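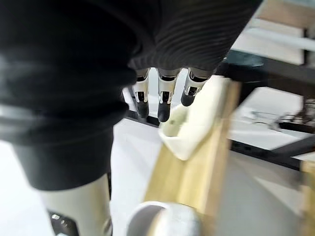 4 January 2021

First day back, and I gave myself the gentlest job on the list, which was putting the small things in the home room where they ought to live. It took the whole morning, as these jobs do, and I enjoyed it far more than I expected to (there was tea, and the heating had come on by ten).

Started with the white bowl and the light wooden board. I like the bowl. It's shallow enough that you can see what's in it from anywhere, and it sits nicely on the board. Shadi Fakhoury would still like us to go over to the deep ones from the Dorkent catalogue, and I've promised to think about it, but for the time being the shallow one stays.

Then on to the shoe rack, which I'd been looking forward to. We put it together back in July and it has had all sorts dumped on it since, including a box of 200 screws that I've now moved to the cupboard under the window. It's a handsome thing, honey-coloured wood on a black metal frame, with a solid board on top and slats below, and the little upstand along the back of the top board stops anything sliding down behind. 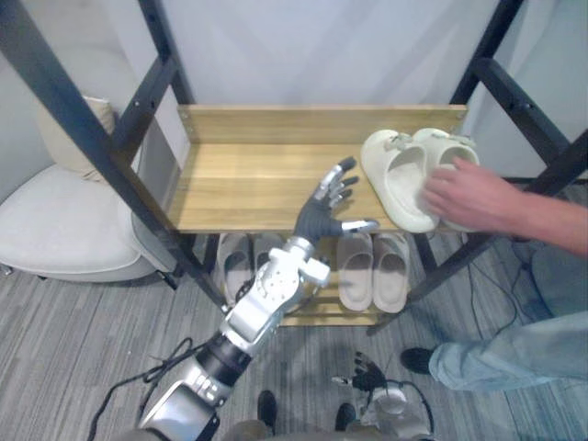

I've settled on slides for the whole rack, a cream pair up top and two pairs on the slats. Side by side looks tidiest, but with soles that chunky they do like to overlap, and I kept nudging them along and then nudging them back again. If anyone has a strong feeling about buckles facing out or in, please write it in the margin – I went back and forth so many times that I've lost all judgement.

Last of all, the carpet. I'd like it kept clear, with bags and coats left in the corridor, please. The Flustel sweeper is back from repair and its bag is new, so there's no excuse from any of us, me included.

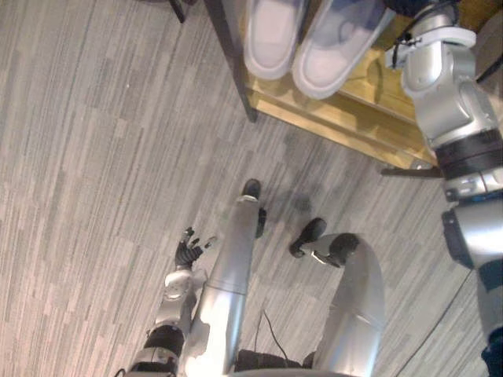

Carpet, home room, Monday.

Still to do: label the shelf (the tag is 464, the old 1262 one can go in the bin), find the spare hex key for the rack bolts, and ring Gumeo about the second rack. Shadi has the number.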